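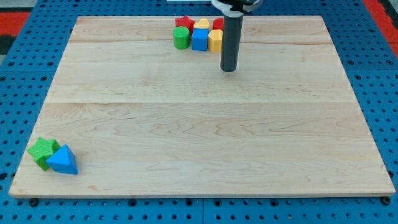 Cluster at the back of the board, green star and blue triangle front left.

July, 4.40 pm
By Nerys Probert

Spent most of the day on the Trekness runs. The instruction set now stands at 400 sentences, all written by people who had only stills of the board to look at, and 100 of them are held back for testing. Yara Mansour did the split this morning and I checked it after lunch. Two near-duplicates had ended up on opposite sides ("move to the blue cube" and "go to the blue cube"). Moved both to training.

The method is unchanged from last week. The policy gets one camera view and one sentence, and gives back a small step of the tip in the plane of the board. Height is fixed. No grasping, only pushing, so everything depends on where the tip meets the block. A cylinder pushed off-centre slides away to the side. A star catches on its points and turns.

Scored 300 runs so far on the new weights, 274 of them passed under the loose rule (right block, right direction). I haven't done the strict rule yet and expect it to be a good deal lower. Most of the failures I have read through are sentences that name a block inside a tight group, where the tip has to come in without shifting the neighbours.
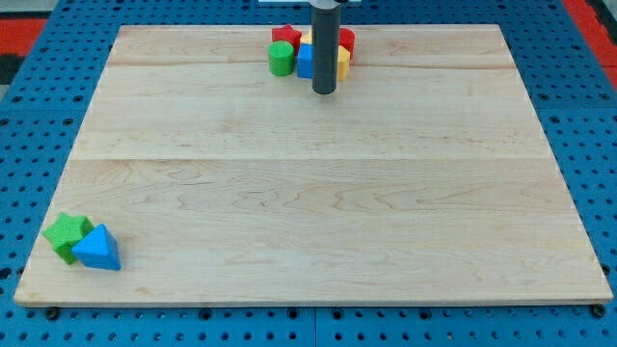
Tip close to the main group, yellow block partly hidden behind it.

Occlusion is the other thing. With the tip in front of a block the policy sees a sliver of colour on one side and a larger piece on the other, and has to treat them as one object. Yara thinks a second view would fix it. I would sooner try a short history of past images first, as it leaves the calibration alone. We agreed to train both on the same split and compare.

To do: strict scoring, rerun the Fako baseline with the corrected split, ask Boateng about disk space.

Last updated: July, 6.15 pm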